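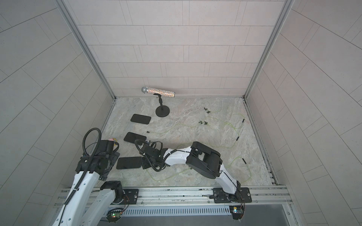
Call for Participants: Robot Teleoperators, Two-Arm Manipulation Study

Ostard invites applications from adults who wish to take part in a paid study on teaching robots to handle everyday items. Participants will guide a pair of robot arms by hand controls while the system records each attempt. The recordings will be used to train a learning system named Hidosura, which is being developed jointly by Ostard and Chauvin.

No background in robotics or programming is required. Applicants who have worked in assembly, sewing, dental technology, music, repair or any other field that calls for steady hands are encouraged to apply, as are students and retired persons.

What participants will do

Each participant will sit at a control station and operate both arms at once. A session consists of short tasks given on a printed card. Most tasks concern small electronics and their cables: picking up a phone, turning it over, bringing a plug to a port, laying a cable along a set path. After each attempt the participant marks it as complete, incomplete or abandoned, and may add a written remark. Incomplete attempts are kept and are of value to the study. Participants should not repeat a task in order to hide an error.

Participants are asked to work at a natural pace. The study does not measure individual speed, and no ranking of participants will be kept or published.
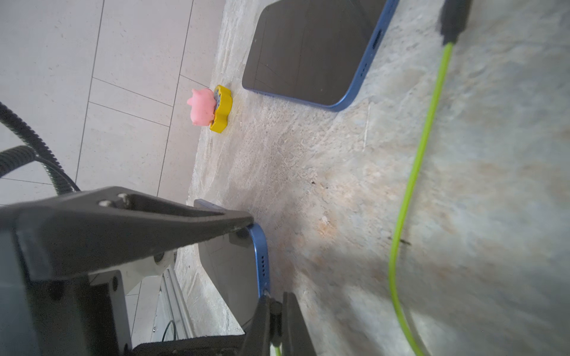 A phone held in the gripper during a handling task, as seen from the wrist camera.

Training and schedule

All participants complete a training period of 2 days before their first recorded session. Training covers the hand controls, the emergency stop, the task cards and the marking of attempts. It is paid at the same rate as recorded work.

Sessions are held at the Cornance building on weekday mornings and afternoons. Participants may choose either block but are asked to keep the same one for the length of their agreement. A break is scheduled in every block, and further breaks may be taken on request. Participants remain seated for most of the session; adjustable chairs and footrests are provided.

The study began in September and has so far recorded 776 accepted attempts. The present call is intended to bring that number to 2000.

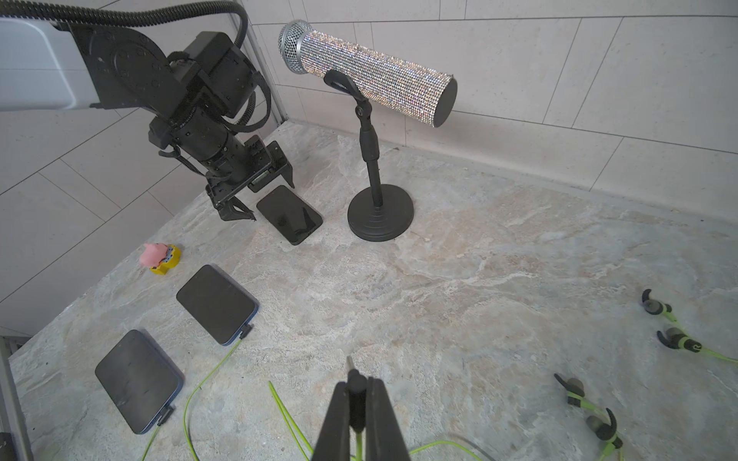 Cable tasks make up the larger share of the remaining work, and applicants should expect to spend most of their time on them. A flexible cable does not keep its shape when it is lifted, and the learning system needs to see many ways of dealing with this. Layouts therefore differ from one task to the next. In some, both arms are needed close together - one gripper closed around a green cable while the other works over a phone - and the items nearby, such as a microphone on its stand or corded earbuds, are to be left where they are unless the card says otherwise. Participants who find two-arm work tiring may ask to be assigned single-arm tasks for part of a block.

Eligibility

Applicants must be 18 years of age or older and able to read task cards in English. They must be able to use both hands for extended periods. Corrected vision is acceptable. Persons currently employed by Ostard or Chauvin, and members of their households, may not take part.

Compensation

Participants receive 100 dollars for each completed block, including training blocks. A block ended early because of an equipment fault is paid in full. Parking at the Cornance building is free of charge.

Privacy and consent

The system records arm movements, gripper positions and camera views of the work area. Faces and voices are not recorded. Records are stored under a participant number, and the list linking names to numbers is held separately by Ostard. A participant may withdraw at any time without giving a reason, and may ask in writing that his or her recordings be removed.

How to apply

Applications should be made through the form on the Ostard website or in person at the Cornance reception desk. Please state the preferred block and any experience with fine manual work. A resume is welcome but not required.

Applications received by Thursday, October 12, 2023 will be considered first. Selected applicants will be invited to a short trial at the control station before an agreement is signed.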